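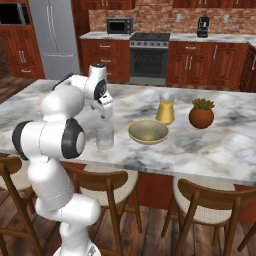

These notes are for people who must prepare the kitchen cell in Ponivik before a recording or a test run. I wrote them after I had prepared the cell wrong several times myself. You need a working Ponivik installation and the Gormont kitchen loaded. You don't need to know how the controller is written.

## 1. Place the base

The arm stands at the stool side of the island. Open the cell file and look for the entry `base_pose`. Change only this entry. If you drag the arm with the mouse in the viewport, Ponivik writes the new position in the session but not in the file, and after the next restart the arm is back at the old place. I lost a whole morning on this in January.

After you change the base, do these checks in this order:

1. Run the cell with physics paused and look for contacts in the log. The base and the lower link must have no contact with the stools or with the front edge of the countertop.
2. Start physics and let the arm hold its home pose for 400 steps.
3. Read the joint errors. They should be small and should stay small. If the elbow error grows slowly, the gravity setting of the arm is probably off.

Please don't move the stools to make more space. The stools are part of the kitchen, and other people use the same file.

## 2. Put the objects on the island

The objects are the glass tumbler, the bowl or plate, the cup and the small potted plant. Their start positions come from a random seed. For a check I always use seed 234, so that I can compare with my older runs. For a real recording you take the seed from the list of the project.

Let the objects fall from a very small height and wait 300 steps until they are at rest. If one is still sliding after this time, look at the friction of the countertop first. A marble texture does not mean that the surface has the friction of marble. The texture and the physics material are two separate settings, and it is easy to change one and forget the other. 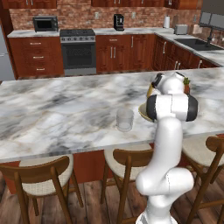
## 3. Check the reach

Now move the gripper over each object with the jog panel. Keep the fingers open and pointing down. Begin with the object nearest to the base and go on to the far side of the island. Use slow speed.

What you want to find is a place where the arm becomes nearly straight. There the motion gets rough, and the wrist can turn suddenly. When this happens, write down the object and the seed, and reduce the spawn area on that side. It is also possible to move the base closer, but then you have to repeat step 1 completely.

Watch the elbow while the gripper goes down. With the Cirico controller the elbow may choose the other solution if you start from a strange pose. Send the arm home between two objects and you will rarely have this problem.

## 4. Check the wrist camera

Open the wrist view in a second window. Both fingertips should be inside the picture, near the bottom center, with the gap between them clear. Close and open the gripper one time. The two fingers must travel the same distance. If one stays behind, the mimic joint is missing in the arm description.

Some more points:

- The camera must be attached to the hand link. If it is attached to a finger, the view will shake with each grasp.
- Set the near clipping distance again after every update of the arm model.
- Turn the last joint slowly to both sides. The fingertips should stay at the same place in the view and only the countertop should rotate.

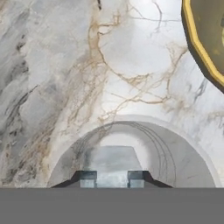
## 5. Save the cell

Save with a new name and put the seed in the comment field. Then close Ponivik, open the file again and run 2 short tests, one with the glass and one with the object farthest from the base. In the Manríquez branch the save button doesn't store the camera offset, so there you must copy the `wrist_cam` block by hand.

If the reach check fails on a seed which worked before, send me the log and the cell file together. With only the log I can't see the base position.

Nicanor Palacios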